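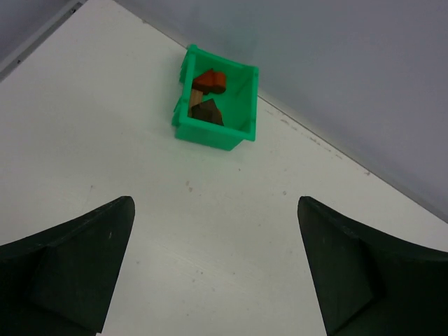
Storing small wooden blocks, part two

2019-12-02

In May I wrote up the bookshelf drawer and said the blocks would get their own post. The drawer lasted until the first time it had to be pulled out fully loaded, so the blocks have moved to bins.

The set is mixed. Most of it came with the Flullby box, which holds 86 pieces when complete, and the rest is a bag of plain rectangles from a closing sale in Stiltville. Colors run from orange-red through light brown to dark brown. Shapes are the usual ones plus a few wedges and curved pieces that fit nowhere in the original tray, and the original tray is the reason the lid never closed.

I tried three containers.

Fabric cube. Cheap, folds flat, useless. The floor sags under a full load and the small pieces migrate into the seam.

Clear lidded box. Good visibility, but the lid adds a step, and the step gets skipped. After 9 days the lid was living behind the couch.

Open plastic bin. Currently in use. The one I settled on is bright green, open at the top, with walls that taper toward the base and a slightly thickened rim. The taper matters more than I expected. Empty bins nest, so the spares take up the height of one bin and a few rims. The cost is floor area: you measure the top, buy on that basis, and then find the base holds less than planned. Measure the base.

Color helps too. Orange-red shows up against green from across the room. Dark brown does less well, particularly near a wall where the plastic is in shadow, and those are the pieces I find last.

On filling. Blocks dropped in by hand end up along whichever side you are standing on, and the other half stays bare until you shake the bin or turn it. I turn it halfway through. Long rectangles can stand against a wall if you want the space, but with fewer than 20 pieces in a bin there is no point in arranging anything. Curved pieces slide under the others. I put them in last so they stay on top, and they still slide.

Limits. I stop at nearly 60 pieces per bin. Above that the pile reaches the rim and the wedges fall out when the bin is carried. The rest goes in a second bin, same model, same shelf.

Labels are unresolved. Paper tape peels from this plastic within a week or so, and the tapered side means a straight label sits crooked whatever you do - I have stopped trying on the sides and am looking at tags tied through a hole near the rim. That means drilling, and I want to test it on a spare first.

The Helier shelf these sit on needs its own note. The middle board is bowed.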